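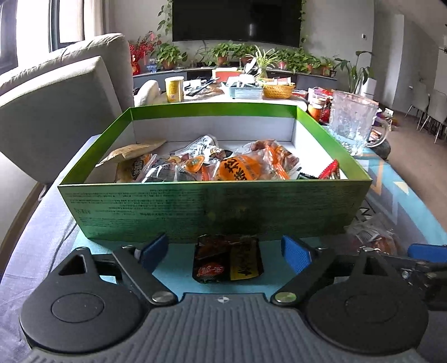

One reader wrote to ask me why her dried beans, which looked perfect when she put them in the jar, had a grey fur on them before spring, and whether the whole jar must be thrown away. Yes, I am afraid it must. Mould on beans is not a thing to wash off, and you should not give such beans to the hens either. But the question is a good one, and I had two others similar to it during the winter, so I have put my notes on keeping dry beans and maize at home on one page.

*Last corrected Mar 10, 2021*

## Are they dry enough?

Most of the trouble begins here. A bean can feel hard on the outside and still have moisture in the middle. In our area the autumn is wet, and the pods which are left on the plant do not always finish the drying by themselves. I pull the whole plants when most of the pods are yellow and hang them under the roof of the shed, with the roots up, until the pods make noise when you shake them.

After shelling, I try these:

- Bite one bean gently. If your teeth leave a mark, it is too soft.
- Put one on a stone and hit it with a hammer. A dry bean breaks in pieces. A damp one becomes flat.
- Close a handful in a small glass jar and leave it overnight in a warm room. If there is mist on the inside of the glass in the morning, spread everything out again.

The jar test is the one I trust most. With big white beans, such as Povach, I repeat it after one week, as they are thick and they give their water slowly. Povach is also the bean I like best for soup, so I have lost more of it than of any other, and I learned to be patient.

For maize the test is a little different. Twist the cob in both hands. When the grains come away easily and the place where they sat is pale and dry, you can shell it. If you have to fight with it, hang the cob for longer. Popping maize is an exception — it should not be completely dry, or it will not pop. Try a few grains in the pan every week, and close the jar when most of them open well.

## Spreading and turning

I spread the beans on old window screens, one layer only, in a room where the air moves. Newspaper is possible too, but it takes up the moisture and then it keeps it, so change it when it feels soft. Turn the beans with your hand every morning.

Please do not use the oven if you want to sow some of them later. Even a low oven can kill the seed. For eating it is less important, but the skins split, and beans with split skins fall apart in the pot.

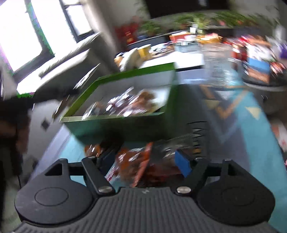 *The table with the patterned cloth.*

## Sorting

This is boring work and I do it with the radio on. Take out everything which is broken, wrinkled, stained or has a small round hole. The hole means that a bean weevil was inside and has already gone out. There are often more of them still in the beans that look healthy.

Sort in daylight if you can. Under a yellow lamp the stains on brown beans are very hard to see. A shallow tray with a light colour is helpful, and you should take only a little at a time, or the eyes become tired and let everything pass.

Stones are more common in bought beans than in your own, but if you thresh on the ground, as I do, look for them as well. A dentist costs more than a sack of beans.

## The freezer

For weevils I know nothing better than cold. When the beans are dry (and only then, because damp beans are damaged by the frost), put them in a closed bag or a box and leave them in the freezer for one week. A small home freezer needs time to cool the middle of a big bag, so make the bags flat. I put 300 grams in each one, and this is also one pot of soup for our family.

Afterwards comes the step which people forget. Let the bag come to room temperature **before** you open it. If you open it cold, the air of the kitchen leaves water on the beans, and you are back at the beginning.

## What to keep them in

Glass jars with a rubber ring are the best for small amounts. Jars from pickles are fine if the lid has no smell. Smell it when it is warm, then you will know. Tins with a tight lid are also good, but look for rust at the bottom.

I do not recommend paper bags in the pantry, although my own mother kept everything in them. Mice go through paper in one night, and the pantry moth needs even less. Cloth bags are good for the maize cobs when they hang from a beam and nothing can climb to them.

Bigger amounts I keep in buckets with a lid. The farm shop in Jivumgate sells used food buckets at a low price in April, when they clean their store. Wash them and let them stand open in the sun for a day or longer.

Write the name and the year on every jar. I write on a strip of masking tape with pencil, as ink disappears on the side where the light comes. You think you will remember which brown bean is which, and in February you don't.

## Where to put them

Cool, dark and dry, and the dry is the most important. Not above the cooker and not beside the kettle. An outside wall can also be wet behind a cupboard, so leave a space of roughly 3 centimetres between the jars and the wall.

A cellar is usually too damp for jars with old rings. If you have only a cellar, put a spoon of dry rice in a piece of cloth inside each jar, and change it when you open the jar. It is not a miracle, but it helps a little.

## How long

For eating, I finish them within 2 years. Older beans are not dangerous if they are clean, but they stay hard even after a long soaking. A pinch of baking soda in the soaking water makes them softer — too much gives a taste of soap.

For sowing, beans from the last harvest are the best, and maize becomes weak sooner than beans do. Before you give a whole bed to old seed, roll a few in a wet cloth, keep it warm and look after a week. If only half of them have a root, sow them closer together or buy new ones.

## When you find something living

Small moths in the kitchen, or fine threads between the grains, mean that you have to empty the whole shelf. Put the infested jar outside at once. Then check the flour, the nuts and the bird food, and clean the holes for the shelf pins with a stiff brush, for the larvae like to hide there. Wipe with vinegar and let it dry well before anything goes back.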